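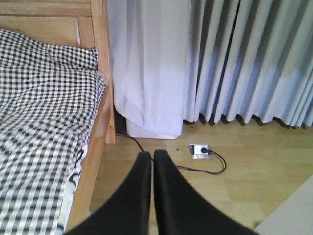
Left wrist view, bedroom set: checkered sheet bunched at the headboard, cable on the floor.

Recording bed-making episodes at home

These steps cover the bedroom part of the Lonel task list. You need a robot with wrist cameras, a bed you can reach from one side, and a sheet you don't mind having pulled on.

1. Set up the room
Park the base alongside the bed and lock the wheels. Look for cables before you drive anywhere. If a floor outlet is in use, note where its cable runs and keep the base off it. Leave the curtains as they are during a set - moving them changes the light halfway through.

2. Check the wrist view
Open the live view for each hand. Both fingertips should show at the bottom, with the side rail and part of the sheet also in view. The fingers will look large and blurred. Don't refocus on them.

3. Mess up the sheet
Start each episode from a different state. Push the sheet up against the headboard, let it hang over the rail, or pull one corner free. Write the start state in the log before you press record.

4. Record
Keep each episode under 70 seconds. Grasp the hem, pull toward the foot of the bed, release, back off. If you drop the fabric, pick it up again and keep recording. Stop only if the hand touches the headboard hard or the base moves.

5. Label and upload
Mark each episode as finished, partial or stopped. Upload after every 24 episodes so the Nyaga drive doesn't fill up.

The bedroom target is 465 episodes per room. Kanini Laizer keeps the list of rooms already covered in Tatevport, so check with her before you start a new one.

Last updated March 2020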